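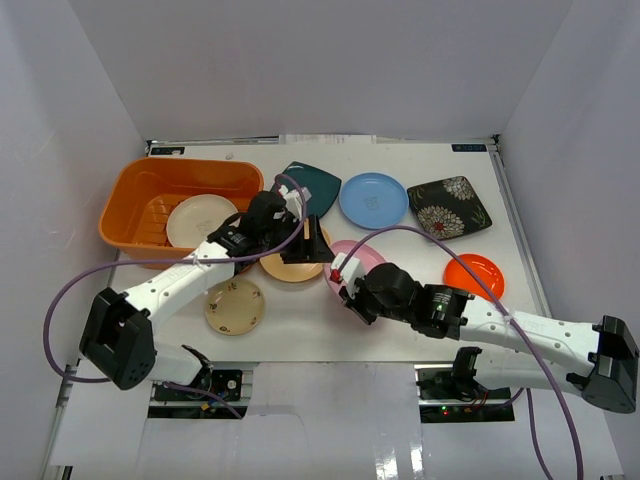
Chapter 4
Washing, Sorting and Storing Tableware

Learning goals

After reading this chapter you should be able to name the main groups of tableware used in food service, explain how the material of a dish affects the way it is cleaned, set up a dish area with separate soiled and clean sides, and fill out a breakage record.

Key terms: soiled side, clean side, pre-scrape, glaze, crazing, air-drying, par stock

4.1 Why tableware matters

Guests see the plate before they taste the food. A chipped rim or a gray film on a glass can spoil a meal that was cooked well. Tableware is also a large expense. A medium-sized dining room may own several thousand pieces, and each one is handled many times between the shelf and the table. Most breakage happens during clearing, scraping and stacking, when staff are in a hurry and dishes of different shapes end up in the same pile.

Plates come in many shapes and colors. Round plates stack easily and turn well in the hand. Square plates, such as dark teal ones, look good with small portions, but their corners chip if they are knocked together. Plastic baskets with slotted floors let water drain while dishes are being moved.

4.2 A case to keep in mind

The Nescombe Hotel runs one restaurant and a banquet hall. In May its kitchen manager counted 3,457 pieces of tableware in stock. Over the next month the staff wrote down every broken item, and the total came to 78. Of these, 13 were broken in the dining room. The rest were lost in the dish area, most of them on the soiled side.

The hotel bought no new equipment. It moved the scraping bin closer to the door, set a limit on the height of plate stacks, and gave square plates their own shelf. We will return to the Nescombe figures in Section 4.5, where you will work out a breakage rate and a par stock.

4.3 Materials

Earthenware is fired at a low temperature. It is thick, fairly soft and chips easily. If water gets under the glaze, fine cracks called crazing may spread across the surface. Crazed plates should be taken out of service.

Stoneware is fired hotter and is harder and heavier. Its weight makes tall stacks a strain on the wrists and on the bottom plate.

Porcelain is thin, hard and does not soak up water. It is the usual choice for hotels.

Before you go on

Look at three plates at home or in the school kitchen. Check the rim and the foot of each one for chips, and write down which material you think it is made of.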